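Gisasel Fun Money Casino Kit
Sale and rental | Roulette, blackjack, dice | Made by Urora

The Gisasel is a casino for people who don't want to run a casino. It gives you a roulette wheel, a folding felt that does blackjack on one side and dice on the other, and enough chips to make your brother-in-law feel like a shipping magnate until the cake comes out. The chips have no cash value. Please tell your guests this early and often, ideally before they start tipping the dealer.

We built the kit for school fundraisers, office parties and the sort of wedding where the dancing can't be relied on. It seats more than 50 players if you rotate the tables and don't let anyone camp at the wheel. Someone will camp at the wheel.

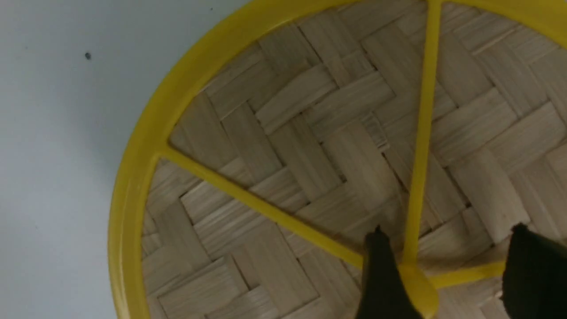

Dice are the one part of the kit that leaves it. They go under radiators, into handbags and, in one rental we still discuss, into a tuba. The felt has a low padded wall at the far end, and players with a good arm treat it as a suggestion. If you're playing on a bare table, have people throw into something with a raised edge. A round tray like the one in the photo, with its thick yellow rim, would keep most throws at home, though a woven bamboo base makes more noise than felt and the odd die may come to rest at an angle. House rule in our office: leaning dice get rolled again, and arguing costs you a chip.

What's in the case

Roulette wheel with ball and spare ball
Reversible felt, blackjack and dice
3,000 chips, unmarked by dollar amount
Card shoe and 3 decks
Dice, one bag
Dealer guide, 13 pages, most of them about blackjack
Bag of replacement dice (see above)

The dealer guide was written by Laiba Abbasi, who has dealt more charity nights than is good for a person's feet. It explains when to pay, when to collect and what to say to a man who has a system. The roulette section is short. The wheel does most of the work there.
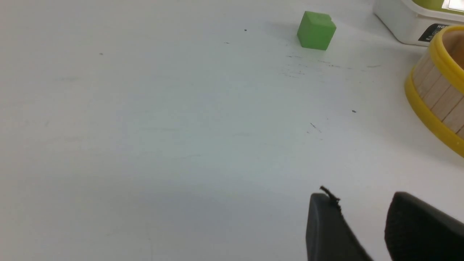

Setup takes one adult, or two adults who disagree. Put the wheel down first and level it with the screws underneath. A wheel that leans has favorite numbers, and your guests will find them faster than you will. Then roll out the felt, smooth it from the middle and keep drinks off it. The felt can be spot cleaned. Red wine has its own paragraph in the rental agreement.

Rental or purchase?

Rent if you have one party. Buy if you have a January fundraiser every year and a closet. Rental kits come back to us for a chip check, and missing chips are billed at cost, so turn out your pockets. Purchased kits are yours, along with the problem of carrying them. The case has wheels and is still heavy.

Is it legal?

Play for fun is generally simple. Selling chips, charging at the door or handing out prizes may bring your state's charitable gaming rules into it, and those vary a lot. Call the office that handles them where you live. We sell felt, and our legal opinions are worth what you'd expect.

Questions about bookings go to Savvas Bakalis. Questions about wheel repairs go to Ehsan Bugti, who would like you to stop oiling it.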